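Home | Kitchen | Laundry | Storage | Workshop | Contact

Storing winter things in a small flat

February 5, 2020, by the Plondia home page

Our flat in Tirodley has one wardrobe and no cellar, so every year I must think well before I put the thick things away. In my country we had a big attic and I never learned it properly. I made many mistakes in the first years, and these are the habits that stayed with me.

Wash everything before storing, also the clothes which look clean. Sweat and small food spots turn yellow in the dark, and moths like them very much. I wash wool with 24 g of soap flakes and I spin it at 800, not higher. Then it lies flat on a towel until the next day, or longer if the weather is damp.

Jeans I turn inside out for the wash and close the zip. I fold them once along the legs and then in three, so they stand in the drawer like books.

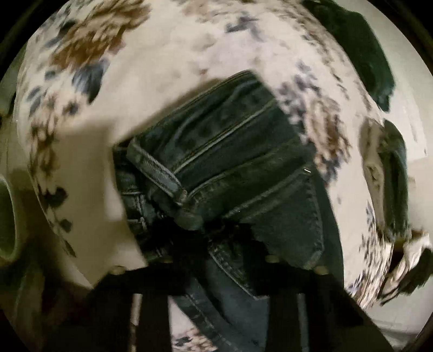
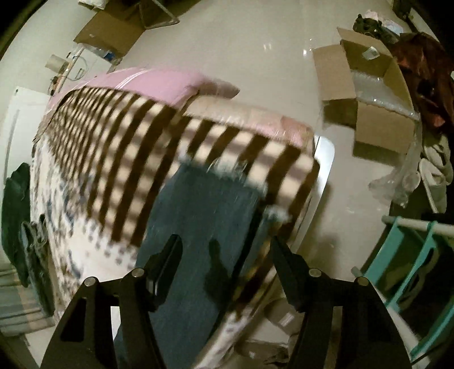 For the bags, do not close them on the same evening as the washing. Fabric can feel dry outside and still hold water in the seams. I once opened a bag from Lins in April and the whole blanket smelled of mushrooms. Now I wait two days and put a cotton sack of dry rice in each bag. Change the rice every season and please do not cook it after!

Vacuum bags are good for synthetic duvets. For down I do not like them, the feathers stay flat for a long time. An old pillowcase is better and costs nothing.

Write on a paper label what is inside and tie it to the handle. I have 17 labels now, and my Nuvico pen is still readable after 6 years.

The heaviest bag goes at the bottom, and between the wall and the bags I leave the width of a hand for the air.

Filed under: Laundry and Linen, Small Spaces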